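Wundetti Goes Inside the Case

Posted 6 January 2021

So I promised Marilou I would write something up about our robotics club before we all forget what we did over the break, and since she asked me twice, I guess this is it!

Quick catch-up if you're new. We're a small student club, our arm is called Wundetti (Florian picked the name and won't tell us where he got it), and this year we signed up for a teardown challenge. You get an old desktop computer, and the arm has to take parts out of it. No hands in the case once the clock starts. You get 19 minutes, which sounds like plenty until you've watched Wundetti think about a cable for two of them.

We spent most of November on the boring stuff. Annick rewrote the part of the code that slows the arm down near metal, and I printed finger pads. So many finger pads. I'm on version 27 and I still don't love it. The early ones were too soft and folded over on anything with an edge, and then I overcorrected and made a set that slid off everything like it was buttered.

Anyway, practice. We drive the arm by hand first and record every run, and then Annick's program learns from the recordings. We have 363 of them saved now, and I'd say almost 40 are me bumping the side of the case. Kerstin is much better at it than I am. She plays cello, so maybe that's it? She goes in slowly, stops above the part, and only then starts to close the fingers. I get impatient and dive.

The spot we keep coming back to is down by the power supply. It's a big gray Dell unit, and the gap beneath it is where I lose my nerve every single time, with the motherboard right there and a memory module standing up along the side.

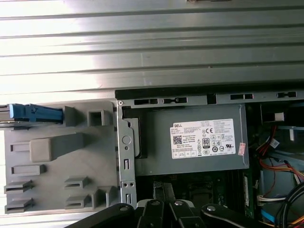 What's Next

Drive cage, then memory. Kerstin wants to try the blue latch first and I want to leave it for last, so we'll probably flip a coin. I also have one more finger pad design to print, a bit narrower at the tip, and Quentin is bringing back the good screwdriver set he borrowed (Quentin, please, if you're reading this).

If you've done a challenge like this and have tips for cables, leave me a comment!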